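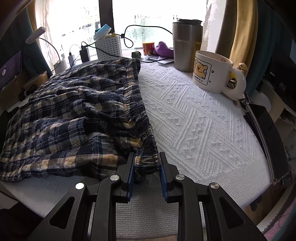 September, reading log, crime shelf

Finished the Pacheco at 2 in the morning, which says more about my sleep than about the book. Notes while I still remember who did what.

Courtroom thriller, retired judge dragged back to advise on a poisoning at the Folham boatyard. The blurb promises a twist on every page. I marked 3, and one of those was a character turning out to be left-handed. The defence hangs on a tide table that any local would have checked on day one, and we get to page 80 before somebody opens it.

Dialogue is decent. The judge's rows with her son are the best thing in it and I'd have read a whole book of those. But the trial itself — I don't believe a word. Witnesses blurt things out unprompted and the prosecutor never objects to anything.

Chapter 51 is the confession. Read it twice. Still can't see how the killer got from the slipway to the house without passing the night watchman, unless the watchman was asleep, and the text says he wasn't. Will check against the Grudar hardback in case the paperback dropped a paragraph. Doubtful.

For the group's crime list: I'd put it below Rakura, which has a thinner plot but at least plays fair with its clues. Whoever has the loan copy next, please look at the watchman problem and pencil your answer in the margin.

Next up: the sequel, already on the shelf. Not hopeful.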